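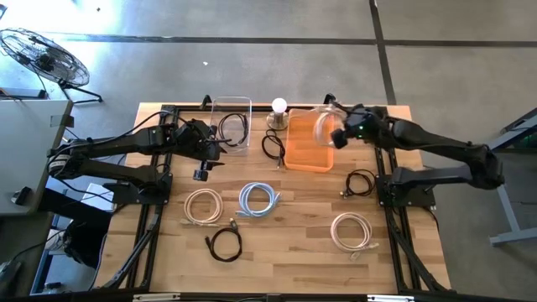 How long should a household keep its signed contracts and legal papers?

Papers that prove ownership, identity or family status should be kept permanently. Ordinary contracts, such as those for repairs or services, should be kept for 7 years after the work or the service has ended, unless the contract or state law calls for a longer period.

Home Household Papers Kitchen Workshop Contact

Storing Legal Papers at Home

The Fendelport Household Advice Office receives many requests from residents who need a deed, a lease or a will on short notice and cannot find it. The following tips are intended for general use. They do not replace the advice of an attorney licensed in your state.

Sorting

Set aside one afternoon and bring all papers in the home to a single surface. Sort them into 4 groups: permanent papers, active contracts, closed contracts, and papers to be destroyed. A lease belongs with the active contracts until the deposit has been returned in full. A paid invoice for work on the house should be filed with the contract for that work.

Remove rubber bands and metal clips before filing. Rubber hardens and sticks to paper, and clips leave rust marks. Do not remove staples from a signed will. Marks left by a missing staple may raise questions about whether pages were changed.

Containers

A fire-resistant box is suitable for most homes. Check the rating on the label and confirm that it covers paper. Residents of the Voltunton district, where basements take on water in spring, should place the box on an upper floor and put the contents in sealed plastic sleeves. Kitchen cabinets near a stove or dishwasher are not recommended, and neither are unheated garages.

Sheets printed on thermal paper, including many store receipts, fade within a few years. Make a photocopy and keep it with the original.

Originals and copies

Certain papers are of full use only in the original. A signed will is the most common of these. Ask the attorney who prepared it whether the original should stay with you or with the law office, and write down the answer on the first page of your file list. A bank safe deposit box may be difficult for relatives to open after a death, and the rules differ from state to state.

Keep 3 sets of the file list: one in the box, one with a trusted relative, and one with your attorney if you have one. The list should name each paper, its date, and the place where it is kept. It should not show account passwords.

Yearly review

Review the box each September. Replace expired insurance policies with the current ones, but retain an old liability policy if a claim could still be made under it. Check that the names on deeds and beneficiary forms still reflect your wishes. If a marriage, divorce, birth or death has taken place in the family, speak with an attorney before altering any signed paper. Handwritten changes may have no effect, or may place the whole paper in doubt.

Shred papers that are no longer needed. Any paper connected with a dispute, a tax inquiry or a threatened claim must be kept until the matter is closed.

A blank file list, Form 133, may be obtained at the front desk of the Fendelport office.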